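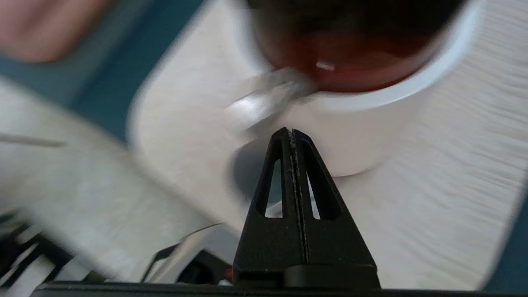 Figure 4-1. Mug with spoon, seen from above at an angle.

Section 4. Setting Up a Discussion Circle

Applies to: Urnness Facilitator Kit, second edition
Revised Aug 7, 2019
Section editors: Si-eun Baek, Joon-young Ahn

4.1 Scope

This section covers the preparation and opening of a discussion circle on gender roles in the home and at work. It is written for the lead facilitator and the co-facilitator. Recruitment of participants is covered in Section 3. Handling of disclosures is covered in Section 6 and must be read before a first session is held.

The kit is intended for adults. A separate edition, Urnness Youth, has different cards and different consent forms. Do not mix the two sets.

4.2 Contents of the kit

Check the kit against the packing list inside the lid. A complete kit holds:

Statement cards, deck A (household work), 46 cards
Statement cards, deck B (pay and promotion), 26 cards
Time-use sheets, one pad
Ground rules poster, folded
Consent forms, one pad
Session log
Facilitator handbook

Card numbers are printed on the back, lower right. If a card is missing, write its number in the session log and continue without it. Replacement cards can be printed from the files supplied with the handbook. Print at full size on heavy stock.

Note: Decks from the first edition have unnumbered cards and an older wording of several statements. They should not be combined with second edition decks. Results from mixed decks cannot be entered in the Sitard worksheet.

4.3 Before the session

1. Read the full deck you plan to use. Remove any card that does not apply locally, such as statements on parental leave where no such leave exists. Record the numbers removed.

2. Decide which facilitator leads and which one observes. In the pilot groups at Vundby, the lead and the observer were of different genders. Keep to this where staffing allows.

3. Confirm the language of the session. Statement cards may be read aloud in translation, but the translation must be written down in advance and kept with the log.

4. Arrange chairs in a single ring. All seats should be at the same height, including those of the facilitators.

5. Hang the ground rules poster at eye level for a seated person.

6. Place one time-use sheet and one pen on each chair. Keep the consent forms with the co-facilitator.

7. Check that the door closes and that speech cannot be followed from the hallway.

Caution: Do not hold a session in a room where a supervisor, landlord, or religious leader of the participants can enter without notice. Move or postpone the session.

4.4 Opening the circle

1. Greet participants as they arrive. Use the name each person gives. Do not add a title or a form of address unless it has been offered.

2. Hand out the consent forms and read the text aloud once, at an even pace. Allow time for questions. Collect the forms before any discussion begins.

3. Read the ground rules from the poster. Ask whether any rule should be added. Write additions on the poster in marker.

4. State the length of the session and the time of the break.

5. Go once around the ring for names. A participant may pass at this or any later point.

Note: A participant who declines to sign may stay for the opening and then leave. No reason is to be asked for or recorded.

4.5 Running the time-use exercise

The time-use sheet divides one ordinary day into half-hour rows. It has columns for paid work, unpaid work, care, travel, rest, and other.

1. Ask participants to pick a recent day that was neither a holiday nor a sick day.

2. Have them fill in the sheet alone. Allow 15 minutes.

3. Explain that two columns may be marked in the same row. Cooking while watching a child is marked under both unpaid work and care.

4. When the time is up, ask each person to total the unpaid work and care columns.

5. Invite, but do not require, participants to read out their totals.

6. Write the totals on a board without names. Do not sort them into men and women at this stage.

7. Ask what was hard to place in a column. Allow ten minutes of open discussion.

8. Ask whether the group wishes to see the totals sorted. If any participant objects, leave them unsorted.

Caution: Couples and members of one household should not be seated together for this exercise. Where two sheets describe the same home, differences between them can lead to a dispute during or after the session. If a couple attends, use deck B in place of this exercise.

4.6 Running the statement cards

1. Shuffle the deck. Place it face down within reach of the lead facilitator.

2. Draw a card and read it twice. Example, card A12: "The person who earns less should do more at home."

3. Ask participants to show agreement by raising a hand to shoulder height, chest height, or not at all. The observer writes down the spread.

4. Call on one participant at each level, starting with the smallest group.

5. Close the card after five minutes, whether or not talk has run out. Set it aside face up.

6. Repeat. Most groups complete six to eight cards before the break.

The lead facilitator does not state a view on any card. If asked directly, say that views can be shared after the closing round. Man-sik Chae's notes in the handbook give sample wording for this and for cases where one participant speaks for much longer than the others.

Note: Laughter after a card is read is common in groups made up of one gender. Wait for it to end, then read the statement again. Do not comment on it.

4.7 Break

Schedule the break at the halfway point. Serve drinks at a table outside the ring. Facilitators should rotate serving and clearing among all participants across sessions, using the rota on the last page of the log. The observer notes who cleared the table when no one was assigned. This note is read back in session three and not before.

4.8 Closing the circle

1. Announce the final card before drawing it.

2. Go once around the ring. Each person may name one statement that should be discussed again.

3. Read the confidentiality rule from the poster a second time.

4. Hand out the contact sheet for local support services. Give one to every person present, folded, so that no one has to ask for it.

5. Collect the time-use sheets from those willing to leave them. Other sheets go home with their owners.

4.9 Completing the log

Complete the log on the same day. Enter the deck used, cards removed, cards drawn, and the spread for each card. Do not enter names. Attendance is entered by number and, where participants have stated it on the form, by gender. The form leaves a blank line for this in place of check boxes. Copy the entry as written.

Send completed logs to Ariel Cabanatuan at the Son office by the end of the month. The current worksheet holds 319 sessions. Logs received after the cutoff are held for the next update.

4.10 Common problems

Problem: Few hands move on any card.
Action: Switch to pairs for two cards, then return to the ring.

Problem: A participant addresses all remarks to one facilitator.
Action: The other facilitator reads the next three cards.

Problem: Discussion turns to a person who is not present.
Action: Restate the ground rule on absent persons and draw a new card.

Problem: Totals on the board are read as a contest.
Action: Erase the totals and move to step 7 of 4.5.

Corrections to this section should be sent to Kyu-ri Ma with the step number and the edition of the kit.

Continue to Section 5, Second and Third Sessions.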